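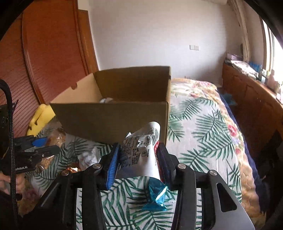
Ngaio Ruawai

Opened 4/28/25
Queue: Equipment requests
Priority: Normal
Status: Waiting on budget holder

Summary
Asking for replacement jaw pads and a second pair of hand-held grippers before the July order closes. The request form rejects the pads as "consumable, not equipment" and rejects the grippers as "already owned." I need one of those two rules lifted or a different form.

Details
The job is packet sorting into a cardboard box, done on a bed in a home setting. Wrappers are the hard part. A food wrapper that has curled into an open tube has to be held between the jaws without flattening it, and a pad that has lost its grip makes the operator squeeze harder. The pads on our pair are the ribbed blue ones. Vokness sells them in packs of 6 and will not split a pack.

The current pair has 526 hours logged. Our own plan says to change pads at 396. We went past that because the pads were never given a budget line.

What I tried
1. Submitted the pads on the equipment form. Bounced the same day, category error.
2. Submitted them on the supplies form. Bounced, supplier not approved. Vokness is approved for equipment only.
3. Asked Halvorsen for a compatible pad, as they are approved for both. They quoted a flat pad. It fits the jaw but it slips on thin film, so I would not buy it for wrappers or small packets.
4. Submitted the second pair of grippers by itself. Bounced as a duplicate asset.

Reply from Purchasing
The duplicate check matches on model name. Can you use a different model?

Reply from Ngaio Ruawai
I'd prefer not to. Jidska makes one close to it, but the spacing of the pivots is different and the files from the two models would have to be kept apart. We would also be stocking two kinds of pad. Please treat it as a second unit of the same model. The asset list allows a quantity field, it is just locked for me.

Reply from Purchasing
Quantity field unlocked on the Woklow project. Try again and tell me what it says. What is the total for the pads?

Reply from Ngaio Ruawai
Resubmitted. It got past the duplicate check and now stops at "no cost center." For the pads, put down $800. That covers the rest of this year at the rate we should be changing them, plus shipping.

Please also note for next year's plan:
- Pads need their own line. They wear out on a schedule and we know what the schedule is.
- Cables should be counted with the grippers. The thick braided ones are quoted separately, and last year they were left off the order.
- Boxes, packets and wrappers cost next to nothing and can stay on petty cash.
- Hold off on the storage cart. We have room on the cabinets for now.

Reply from Purchasing
Cost center has to come from the budget holder. I have forwarded the ticket. If the pads go in with the grippers as one bundle, the supplies rule won't apply and Vokness can be used as is. Do you want that?

Reply from Ngaio Ruawai
Yes, bundle them. Keep the pad amount on a separate row inside the bundle so I can find it again. The old pair stays in service until the new pads arrive, with shorter sessions.

Status changed: Waiting on requester to Waiting on budget holder
Linked: Woklow, July equipment order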